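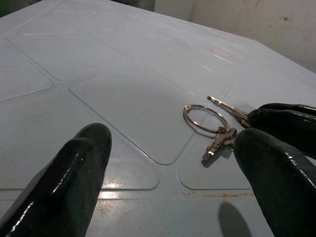 This topic was last modified on 16/02/2022

Robots and chores: where are we really?
Forum: Workshop and Home Automation

benchvise_ohio
I do maintenance at Urkora, a small parts shop in Flididstead, and I keep having the same argument at lunch. Half the crew thinks a machine will be clearing tables and sweeping floors at home within five years. The other half thinks it will never happen. I'm somewhere in between and would like to hear from people who have worked with these things.

My own view is that keys are a better test than boxes. A box has flat sides and stays the shape it was. Two keys on a split ring can swing any way they like, they are thin, they lie flat, and steel throws glare back at the camera. If you get hold of one key, the other one goes where it wants.

tinfoil_tuesday
Keys are a party trick. Nobody at my house needs help with keys. Show me one that folds fitted sheets.

benchvise_ohio
I don't need help with keys either. I need help with everything that is about as awkward as keys, and that's most of what is on my kitchen counter. Pens, coins, bag clips, the twist tie off the bread.

slowfeed
We have a palletizer called the Daly. It has run for four years and I would not trade it. It picks the same carton from the same spot all shift. Move the stack over by a hand's width and it stops and waits for somebody. That is still where most shop automation is, at least the kind we can afford. Ours does 4,000 cartons on a good day and can't do one sock.

benchvise_ohio
Right, and that is why I look at the ordinary rooms and not the trade show booths. 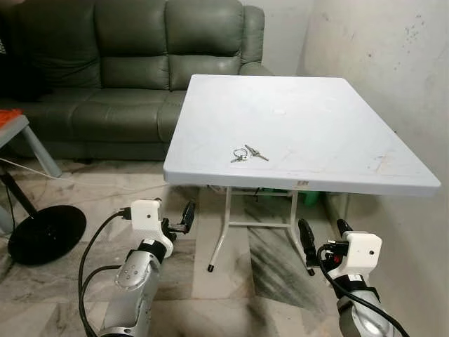 With keys on a big flat table you at least have open space on every side, so the fingers can come in from any direction. Pinching the blade of a key is hard enough with that much room. Put the same ring in a bowl with some receipts and I would expect a lot more failures. Or put it down between two sofa cushions, where mine usually are. A leather sofa gives when you push on it and a plastic tabletop doesn't, so the arm has to know the difference.

pm_shift_lead
Disagree on the sofa. The soft surface might help. On a hard top the fingertips have to land at the right height or they jam. A cushion forgives you a little.

benchvise_ohio
Fair. I hadn't thought of it that way. You still have to see the keys first, though.

tinfoil_tuesday
What does any of this cost? If it's more than a cleaner every other week I don't care how it handles a key ring.

slowfeed
For a two-arm setup, more than you want to hear. For a shop the sum is different. We have some 15 small jobs that nobody likes - sorting mixed fasteners, loading the parts washer, putting tools back on the board. If one machine could do five of those badly but safely, I'd take it. Our last try was a project we called Clivemska, sorting returned hardware by hand-sized bin. It needed 1,000 practice picks before we trusted it with washers, and it never got good at cotter pins. We shut it off in November.

pm_shift_lead
Badly but safely is fine for fasteners. It isn't fine around a toddler or a dog.

slowfeed
Agreed. I was only talking about the shop.

benchvise_ohio
So far that's one no, one "shop only" and one maybe from me. Has anybody here had an arm loading a dishwasher, with real dishes? I'd like to know what you did about the forks.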